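Tea on the night train, and other things I got wrong

February 2018

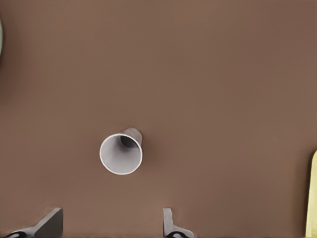

Miklós Hegedűs told me last May that I was brewing my tea too hot, too long and with far too much leaf, and that he could smell it from the other end of the carriage. We had been sharing a compartment for maybe an hour by then. I had a bag of supermarket black tea, a flask of water straight off the boil, and a very high opinion of myself as a tea drinker. I'm still laughing about it, because he was right on all three counts and I've spent the months since then finding out how right.

So this is a post about tea! I know I said the next one would be about the garden. The garden is frozen solid and the tea is hot, so tea wins.

What I had always done was this: kettle boils, water goes on the bag, bag stays in until I remember it. Black tea will put up with that kind of treatment (it gets bitter and you add milk), and I grew up thinking that bitterness was simply what strong tea tasted like. Then I'd try a green tea at somebody's house, like it, buy a box, treat it the same way at home and end up with something like boiled lawn. For years I told people I didn't like green tea. I had never properly made one.

Miklós poured his water into a second cup and let it sit there while he talked. That was the whole trick. He waited until the steam was thin and lazy, then he poured it over the leaves, and after what felt like no time at all he poured the tea off again. Same leaves, more water, another short wait. He got 4 rounds out of a pinch I would have thrown away after one, and each one tasted a bit different – the second was the best, sweet and almost buttery, and the last was hardly more than warm water with a nice smell.

I got off the train and went looking for a tea shop. The one I found was Juhász, a narrow place with drawers up to the ceiling and a cat on the counter, and I came out with two small bags and a receipt for 1569 forints, which I've kept as a bookmark. One was a green tea with flat, shiny leaves. The other was a dark rolled oolong that looked like peppercorns and opened up into whole leaves as long as my finger. I could not stop fishing them out to look at them.

Since then I've been through a fair amount of gear, and I'll save you some money. I bought a Niker kettle with a temperature dial and I love it, but I got along fine for months by pouring the water back and forth between two mugs. Each pour takes a good bit of heat out. I bought a glass pot from Lallar with a spring in the spout and the spring clogs with small leaf, so now I use the pot for mint and nothing else. The thing I reach for every day is a plain white lidded bowl with a chip in the rim. You hold the lid a little crooked and pour through the gap. You will burn your fingers the first week. Fill it lower than you think and you'll burn them less.

Timing is where I still mess up. With the oolong I give the first round 30 seconds, pour it off, and then add a little time with every round after that. With the green I go shorter. If the phone rings I lose the lot, and I've started leaving the phone in the hall, which has been good for me in other ways too.

Water matters more than I wanted it to. Ours is hard enough to leave a skin on black tea, that shiny film that cracks when you tip the cup. I filled a jug at my sister's place, where the water is soft, drove it home and made the same tea side by side, and hers was so much brighter that I made her come over and taste it. She said they were both tea. I have since bought a filter jug.

I've also learned to buy less at a time. I came home from the Furketti market with a 200 gram bag of jasmine green because it was cheap and smelled wonderful, and by the time I was halfway down it smelled like the inside of the cupboard. Small bags, closed tight, away from the spices. The jasmine went into a batch of rice pudding in the end and that was a big success – steep it in the warm milk, strain, carry on as normal.

And I do still drink the supermarket stuff! Every morning, with milk, in the big blue mug. I just take the bag out now.

Next on my list is a smoky black tea that Juhász can send by mail, and I want to try cold brewing before the warm weather comes. If you've done it with oolong, tell me how long you leave it in the fridge, as I've read everything from four hours to two days.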